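How to share a sorting bench with the arm

At Endon we gave up hand sorting in June. Zahira Mandagi used to clear 500 pieces before lunch and complain about each one. Now she sets up the arm, and the complaints are longer.

Start with the board. Bolt it down, then run the practice blocks before you touch a real order. Put them out in pairs by color and leave yourself open wood on one side for the pushes.
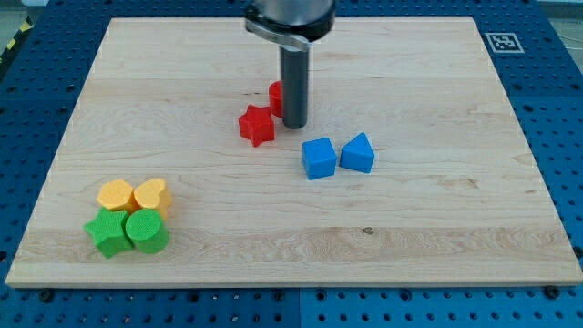 Practice blocks on the maple board, with the rod over the back half.

Next, load the push routine and keep the speed at 2. Stand where you can reach the stop button — leaning on it doesn't count. If a block ends up in the wrong group, write it in the log before you move it. Yusri Nasution fixes things first and logs them never, and we have had words.

Your old job sheet said "sorter." The new one says "cell lead," which pays 51 cents an hour more and comes with a binder. Read the binder. Page one is mostly about lunch breaks — the arm doesn't take one, but you still do.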